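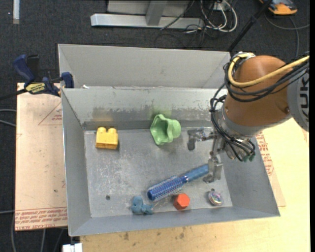
Metal bin, sloping walls, small hole in the floor near one corner

Ticket: Attachment previews missing on item records
Product: Wulico Inventory, hosted
Customer: Tevance, Pralasholm site
Opened by: Divina Dalisay
Assigned to: Princess Aquino
Priority: Normal
Status: Closed

Divina Dalisay, 8:40 am
Since the March update, item records in the storage catalog open without their attached photos. The description, shelf code and notes all load. Where the picture should be there is a gray square with a broken page icon. Clicking the square does nothing. The record for the metal bin is one of them. Some records are fine. I can't see a pattern. I tried two browsers and a second computer and got the same result on both.

Princess Aquino, 9:15 am
Thanks. Could you send me the record numbers for a few that fail and a few that work? Please also tell me whether the photos were added one at a time or through the bulk importer.

Divina Dalisay, 9:50 am
Fail: 1,221 and everything I opened after it. Work: 210 and 1,000. The early ones were added by hand. The later ones came in from a spreadsheet with a folder of photos, before I took over the catalog, so I don't know exactly how it was done. The old binder says "Verhoeven import" and nothing else.

Princess Aquino, 10:30 am
Verhoeven is the name of our older import tool. It was retired, but records made with it should still open. I uploaded one of the failing photos to a blank record on our test site and it displays correctly, both as a preview and at full size. The file itself is good.

Next I looked at how the photo is linked on record 1,221. The old tool saved the folder name with a space at the end. The previous version of Wulico trimmed that space when it built the preview. The new version does not, so it looks for a folder that isn't there.

Please try this on one record only:
1. Open the record and choose Edit.
2. Go to the Attachments tab.
3. Click Relink, then Save.
4. Close the record and open it again.

Divina Dalisay, 11:05 am
Relink is grayed out for me.

Princess Aquino, 11:10 am
That button needs the Catalog Manager role. Your account is set to Editor. Who is your site administrator?

Divina Dalisay, 11:25 am
I am, on a different login. Switched over and Relink works there. The photo came back on 1,221 after I closed and reopened it. The thumbnail in the search list is still the gray square, though.

Princess Aquino, 11:40 am
The search list keeps its own copy of the thumbnails and refreshes overnight. You can force it from Settings, Maintenance, Rebuild thumbnails. I would hold off until all the links are fixed — otherwise you will need to run it again.

You don't have to relink each record by hand. I can run a script that removes the extra space from the folder names. It handles up to 2,000 records in one pass, which covers your whole catalog. It changes the link field only. Please export a backup first and tell me when it is done.

Divina Dalisay, 1:20 pm
Backup exported and saved to our own drive. Go ahead.

Princess Aquino, 2:05 pm
Script finished with no errors. I started the thumbnail rebuild as well. Please log out, clear the browser cache and log back in before you check.

Divina Dalisay, 3:30 pm
Checked the first page of each category. Photos and thumbnails are showing. Two records in Fasteners still have the gray square, but those have no file attached at all, so I think they were always like that. I will take new pictures.

One more question: will this come back with the next update?

Princess Aquino, 3:45 pm
No. The stored folder names are now correct, so the records no longer depend on the trimming. I also filed a bug to have the trimming put back for other customers with old imports. If you restore from a backup made before today, the spaces will return and the script will have to be run again — mention this ticket if that happens.

Closing as resolved. Reply here to reopen.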